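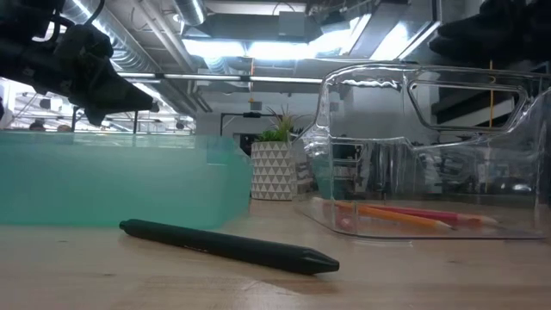

Pencils in a clear container, a marker and a teal bin at one of the robot stations.

Enstead opens equipment planning help to small shops

KERAU, 8/18/18 — I've been buying robots for other people for years, and I still get nervous signing the order! So we're putting our planning worksheet, Prolteteo, out for anyone to use, free for the first 90 days.

I'm Stuart Lightfoot and I run purchasing at Enstead. Most folks call me with one number in their heads, the price of the arm. Then come the grippers, the table, the cables, the spare fingers (order the spares, please) and the hours spent teaching the thing to pick up a pencil. On our last plan for Whitlock those extras added $4,000, and I'd budgeted for half of them.

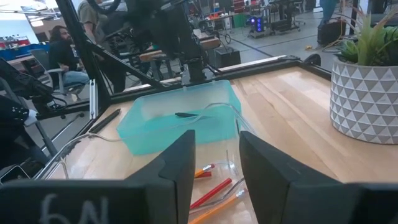 Gripper fingers over the tabletop, with pencils between them and the bin beyond.

Prolteteo walks you through all that before you ask for a quote. Start with small everyday objects, write down what you want moved and where, and price 2 gripper options side by side. We have room for 300 shops in this first round, and I'll be reading the feedback myself — gripes welcome. A version for bigger sites follows in January.

To sign up, call the Enstead purchasing desk and ask for Stuart.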